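Urisstead Storage Guide
Section 3: Setting Up Your Two-Bin Sorting Station

We're so glad you've decided to give those odds and ends a proper home! Set aside a quiet Saturday morning, put on some music, and take your time.
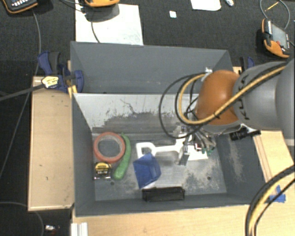

The front bin is for everything still waiting to be sorted, and the back bin is for whatever you've already made up your mind about. It's a simple arrangement, but it does save a lot of second-guessing.

1. Stand the bins back to back with their long sides touching, on a flat surface you can reach across comfortably.

2. Lay your things in the front bin in a single layer. Rolls of tape go down flat, and a tape measure should be fully wound in with the lock on (ours has sprung open more than once!).

3. Put anything long or curved in next, with a little space around it, then pieces with handles, turned so you can get your fingers through.

4. Pick up one item at a time, decide, and move it to the back bin.

Note: Play food and other toys can share a bin with household tools while you sort, but please give them separate homes afterward.

Caution: Keep each bin under 26 pounds if you plan to lift it, and never carry two stacked together.

When the front bin is clear, wipe both floors with a soft cloth and go on to Section 4, Labels and Lids.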